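Keeping Time of Sourdough Discard Flatbread
Project report, Food Preparation course, Pletstead
Submitted 6th August

Purpose

The flatbread we make in the teaching kitchen uses leftover sourdough starter and is usually eaten the day it is baked. By the next morning it is stiff at the edges and cracks when folded. The project looked at whether a small change to the dough would keep it soft for longer without changing the taste much.

Materials

All batches used Gerkovon all-purpose flour, unfed starter from the kitchen crock, salt, water and sunflower oil. Two things were tested as additions: plain whole-milk yogurt and cooked mashed potato. The base recipe came from the Radonjić bakery handout given out in May. I cut the salt slightly because the first trial batch was too salty for most tasters.

Method

The dough was mixed by hand, rested under a damp towel for 52 minutes, divided, and rolled thin. Each piece was cooked in a dry cast iron skillet over medium-high heat until brown spots showed on both sides. The breads cooled on a rack and then went into zip bags at room temperature.

I made three batches: plain, yogurt, and potato. Water was reduced in the last two to keep the doughs easy to handle. The potato dough was still sticky and needed extra flour on the board, so its final flour amount is not exact.

Softness was checked by folding a piece in half and looking for cracks. The fold test was done after 3 hours and again after about 22 hours. Classmates tasted the breads at both times and wrote short comments.

Results

At the first check all of the breads folded cleanly. The plain one was the favorite for taste, mostly for its sourness. At the second check the plain bread split along the fold. The yogurt bread showed small surface cracks but held together. The potato bread folded without cracking, though several people found it gummy in the middle.

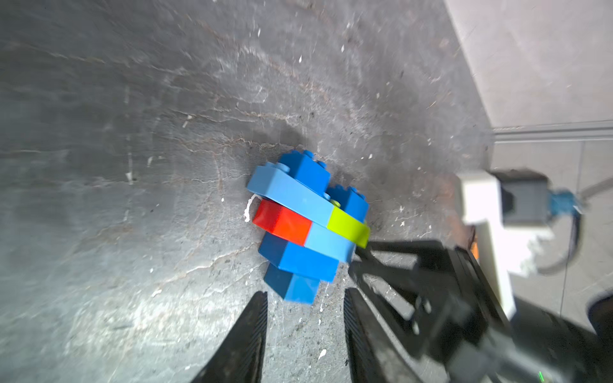 Toy building bricks in several colors on a concrete floor.

Discussion

Potato kept the bread softest, but the texture was not liked. Yogurt is the better choice for the school lunch counter at Faninar Hall, where the bread is filled and rolled. The gummy center may come from rolling the potato dough too thick. A lower heat and a longer cooking time should be tried next, along with half the amount of potato.

The starter was not the same age in every batch, and this probably affected the sourness scores. A repeat should use starter taken from the crock on one day and weighed out for all the doughs.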